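Clurkora Slip-On Sandal, black with silver strap – my review after one season

I bought the Clurkora sandals in February from the small shop in Hastville, when they were on the winter shelf for a lower price. I wear them at home, on the terrace, and two or three times to a dinner outside. So this is a review from normal use, not from a test in a laboratory.

The look

I will say first that I don't usually like shiny shoes. My sister-in-law has a pair from Lombardi with gold on it and I always found them too much. But the silver strap on these is pleasant to me. It is wide, and the little square studs sit close together in rows, so it looks like one piece of glittering cloth. With a plain black dress it is enough, you don't need jewelry.

The strap is soft and it folds a little when no foot is inside. I was worried about this at first. On the foot it becomes smooth.
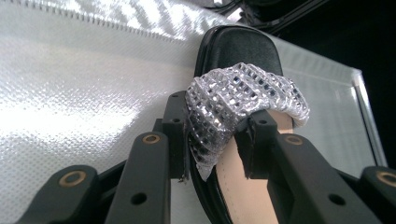
Comfort and size

I take my usual size and the length is correct. The width is generous. If you have narrow feet, the foot may slide forward when you walk down a hill, as mine does on the street behind the Ferdale market. The insole is pale beige and feels gentle on the skin, but a light color shows every mark. I wipe it with a damp cloth and a little soap, then I leave it to dry in the shade overnight.

The first evening I had a red line on top of the foot. After one week it did not come back – I think the strap needs some time to learn the foot.

For storage I keep them flat on a shelf, with thin paper under the strap. Before I put them away I set them on a clean table and look for studs that want to fall. Until now I lost only one, near the side, and I put it back with fabric glue.

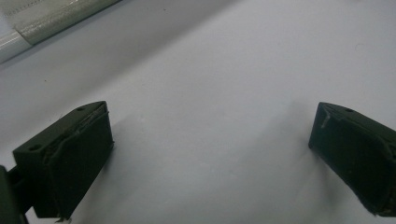

Can you wear them in the rain?

I would not do it. Mine got wet one time on the way home, and the insole stayed damp until the next afternoon. The strap had no damage, but the glue under the studs is probably not made for water.

Price and where to buy

I paid 91 for the pair, and the regular price in the same shop is 180. For the full price I would think longer. For half of it I am content, and I would take them again in the same color.
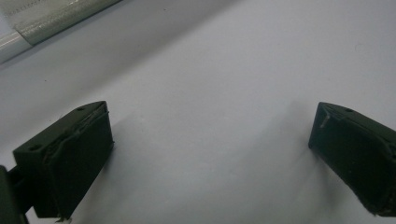
Reply from Ottilie: I have the same pair and I lost four studs in one summer, all on the left foot. Which fabric glue did you use? Mine became yellow after a month and now I can see it between the silver.

Reply from the author: It was a clear one from the sewing shop, in a small tube with a needle tip. I use a very small drop and press for one minute. So far it stays clear, but mine is only one stud.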